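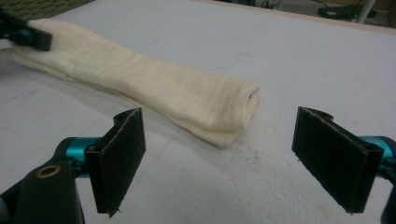
Cream knit, folded lengthways on a white tabletop.

Home | Food | Garden | Making Do | Subscribe

In praise of the folded cloth

214 shares | 66 comments

There is a drawer in my kitchen that I have been meaning to sort out since January, and I suspect most of you have one just like it. Mine holds tea towels, dusters, a christening shawl (no idea how it got in there) and several lengths of plain cream knit that I bought as a bundle from Gaterora and have used for very nearly everything since, from wrapping warm loaves to polishing the good spoons.

Knitted cloth is a funny thing to fold. A stiff linen towel will hold a crease all week, but a knit has other ideas, and if you press it into a tight little square it will slowly puff itself open again while your back is turned. I've come round to folding mine lengthways, layer over layer, until it makes a long soft roll. The ribbing runs neatly, the edges stack up, and if the end puckers a bit, well, let it pucker!

Then there is the question of where it all goes. I gave up on the drawer and took to baskets, and I do wish I'd done it years ago. My neighbours in Nirnodard swear by wicker, but wicker snags a knit dreadfully, and one pulled loop will haunt you for months. Thick braided cord is much kinder, and a cut-out handle means you can carry the whole lot upstairs on one arm with a cup of tea in the other hand.

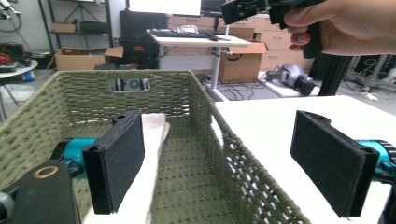
White cloth in an olive-green basket of braided cord.

Choose a wide basket if you can, with an open top, and don't fuss over filling it. Long folds can simply be laid in from one side to the other, and a crumpled end does no harm at all. I keep the everyday cloths on top and the shawl at the very bottom, wrapped in tissue, where the cat can't get at it.

More from Making Do: Darning without tears | A weekend at the Dudek mill shop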